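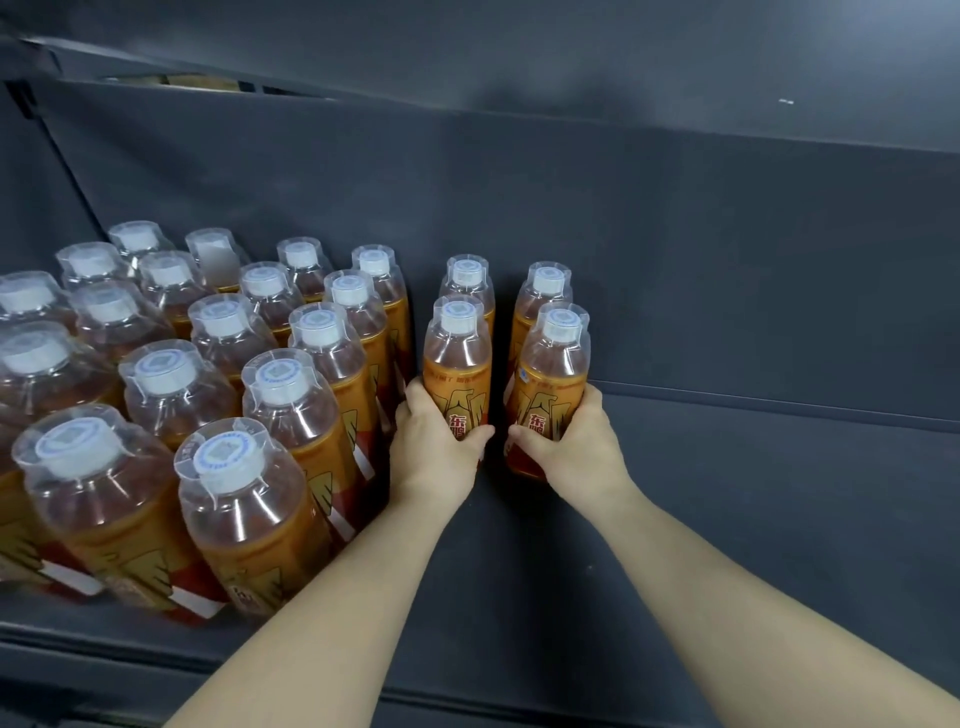 Bottled stock, handled in pairs. See items 3 and 4.

Larska shelf-picking cell: stock and safety check
Gus Pennington
17 September 2021

Carried out with the arm isolated and the key out. Cycle counter at start of check: 2,497. Counter at the August check: 1,193.

1. Isolator locked off, tag fitted. OK.

2. Emergency stops, both ends of the cell. OK. The far one is stiff to reset. Cleaned, still stiff, new button head ordered.

3. Bottle caps and dust covers. OK. Clear covers are to stay on. The Jaseo gripper was taught with them fitted, and a bare cap sits too low for the suction cup. Any bottle without a cover goes back in the carton.

4. Bottle layout. COMMENT. Leave a strip of bare shelf between the main block and the right-hand group so the fingers can get down between them. Bottles in the block may touch each other. Move stock two at a time, one in each hand, held round the label and not by the cap.

5. Shelf fixings. OK. Working shelf height measured at 710 mm, matches the Diltia settings sheet. No movement when pushed by hand. 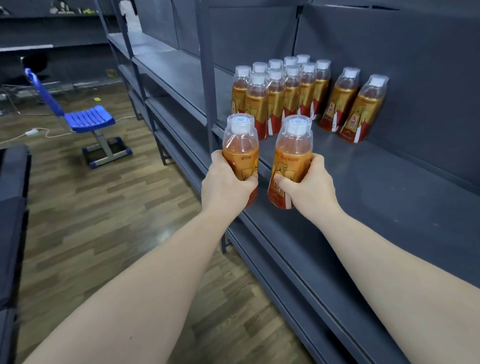
2 minute read

6. Bottles upright. FAIL, to be put right before restart. Two at the right of the group were leaning against the back panel. The vision program reads a leaning bottle as two short ones and stops on a fault. Stand them up, then check the row from the side as well as from the front.

7. Rails and uprights clear. FAIL. White cloth or bag hanging over the top rail of one bay. Nothing is to be hung on the unit, including wipes.

8. Floor beside the shelving. COMMENT. White cord running across the floor near the blue chair. Reroute along the wall or cover it. Move the chair outside the marked area before the arm is powered. Small bits on the floor further back, including a piece of card, to be picked up.

9. Upper shelf. No stock to be kept over the bottles while the arm is in use. 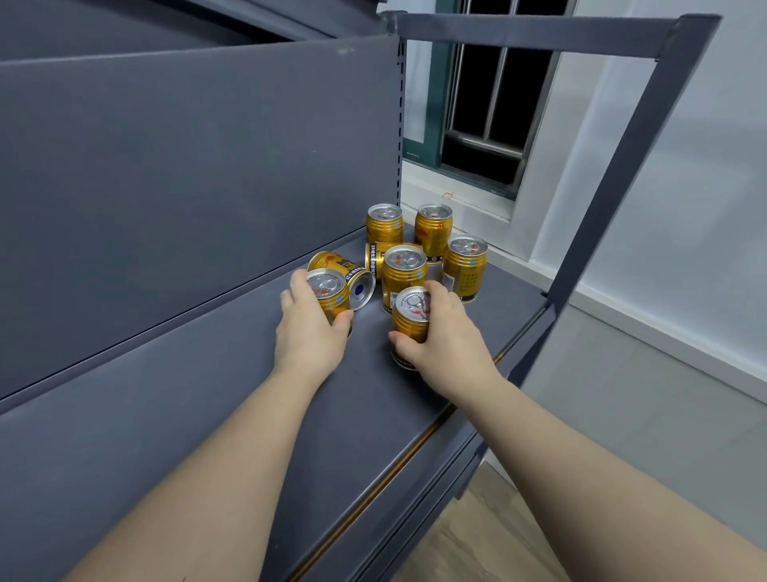

Page 2

10. Cans. FAIL. Two of the eight were on their sides. Ring pulls must face up, as the gripper comes down from above. Check the rims for dents while handling and reject any that are damaged. Keep fingers off the pull tabs.

11. Open side frame. COMMENT. There is no panel at this end, so a can pushed sideways could leave the shelf. Mahmoud has asked for a low stop bar. Until it is fitted, keep cans away from that side.

12. Fastener at the top bar and side bar. OK, tight. Paint mark added.

13. Front edge strip. OK. Run a cloth along it weekly.

14. Restart. Items 6, 7 and 10 to be cleared first. Run at slow speed with one person at the stop button. Watch a full pass of bottles and a full pass of cans, write the counter reading on the back of this sheet, and leave the sheet in the cell folder.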